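# Why Do Some Foods Wear a Shell?

Have you ever helped set the table when somebody puts out a big tray of snacks, and you can't decide what to grab first? It happens at our house all the time! Let's slow down for a minute, before anyone takes a bite, and think about what those foods are wearing. Yes, wearing! Nearly everything that grows has a coat of some kind, and once you start noticing the coats it's awfully hard to stop.

Take the walnut. Its coat is so hard that you need a nutcracker (and sometimes a grown-up) to get inside. The part you eat is the seed, and a walnut tree would love for that seed to become another tree someday, so it packs it up tight.
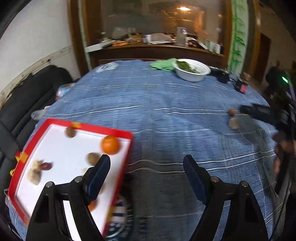
An orange does things differently. Its peel is soft enough to open with your thumbs, and if you bend a piece near your nose you'll catch a strong, sweet smell. That smell comes from oil, which sits in tiny pockets all over the peel. Marion Baxter, who taught me to cook when I was 19, used to save every scrap of peel for her tea.

Dates have the thinnest coat of all, just a wrinkly skin you can eat right along with the sticky inside. Watch out for the long, hard seed in the middle, though!

And leafy greens? They hardly seem to have a coat, but a leaf has a thin, waxy layer that helps it hold on to its water. Next time you rinse some, look for the little drops rolling around on top.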